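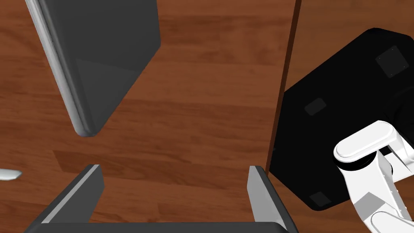
Wooden tabletop, reddish-brown, grain running left to right.

Section 3. Setting up the Plurkent desk lamp and timer

Revised Feb 19, 2022, Y. Nomura. Replaces the June sheet, please bin that one.

Before you start: unplug everything. Check you have the base, arm, shade, timer unit and the small bag of screws. Bag missing? Ring Eltus and quote part 286. Don't use screws from another kit, the thread is different.

1. Stand the base on a flat surface, well back from the front. Felt side down.

2. Push the arm into the base until it clicks. If no click, turn it a quarter and push again. Do not hammer.

3. Fit the collar over the joint. Hand tight only.

CAUTION: over-tightening cracks the collar. Cracked collars not covered.

4. Feed the cable through the slot at the back of the base. Leave some slack or the arm wont swing fully.
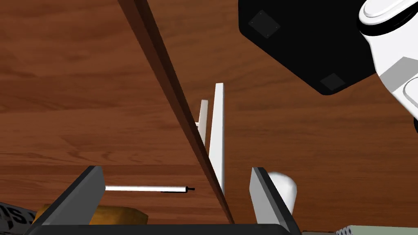

5. Screw the shade on. Clockwise. Fit the bulb after the shade, not before.

6. Plug the lamp into the timer, then the timer into the wall. Light on the timer blinks green when it has power. Red = wrong way round, swap the plugs.

Setting the timer

7. Hold SET until the hours flash. Plus and minus to change. Press SET again for minutes.

8. Choose a programme. Fora is evenings only, Bang is on/off at random while your away. Default is Fora.

9. Press OK. Wait for the beep. No beep means nothing saved, so go back to step 7.

Note: the timer forgets its settings after a long power cut. Write your times inside the back cover, there's a box for it.

Keep the shade at least 200 mm from walls, curtains and bedding. Same goes for shelves overhead. Tiles and stone are less of a worry for heat but still leave the gap 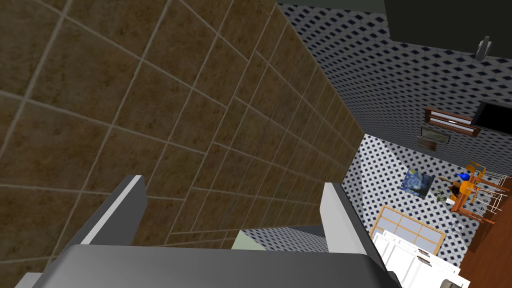

and check it again whenever you move the lamp, as the arm can drift forward on its own if the collar has worked loose.

Faults

Lamp flickers: bulb not fully home. Switch off, let it cool, refit.
Timer shows E3: held SET too long. Unplug, wait, start over.
Arm droops: collar loose, see step 3. Still droops, order collar 483.

Cleaning: dry cloth. No sprays near the timer.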